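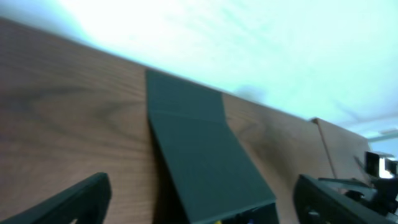 Figure 5. Wrist camera view with the green folded piece between the fingers.

5.2 Setting the exposure and work area for the wrist camera

Do this section after the camera has been added in Grutby and before any pick is taught. The arm must be in Hold.

1. Open Camera > Wrist > Live.

2. Jog the wrist until the part lies between the two fingers. The view may be tilted. Grutby corrects for tilt once the wrist pose is known.

3. Draw the metering box on the work surface. Keep bright background out of it. In Figure 5 the area past the upper edge of the wood is washed out, and a box that takes it in will make the part too dark to find.

4. Set Exposure to Fixed and enter 58. Press Apply.

5. Select Mask > Fingers and trace both fingers. Leave a small margin, as they are close to the lens and their edges look soft.

6. If another part of the machine shows at the side, as at the far right of Figure 5, trace it as a second mask and tick Moving.

7. Press Find Surface. Repeat with the wrist in two other poses, then save.

Note: Shadows and strong wood grain can be picked up as false edges. Raise Edge Limit one step at a time until they drop out.

CAUTION: Masked areas are ignored by the Aseo planner. Do not mask cables or fixtures that the arm could strike.

Settings saved before the July release must be entered again.

Related items
Adding a wrist camera
Hand-eye calibration
Aseo planner: keep-out zones
Importing Zakumlow part files
Arnardóttir filter settings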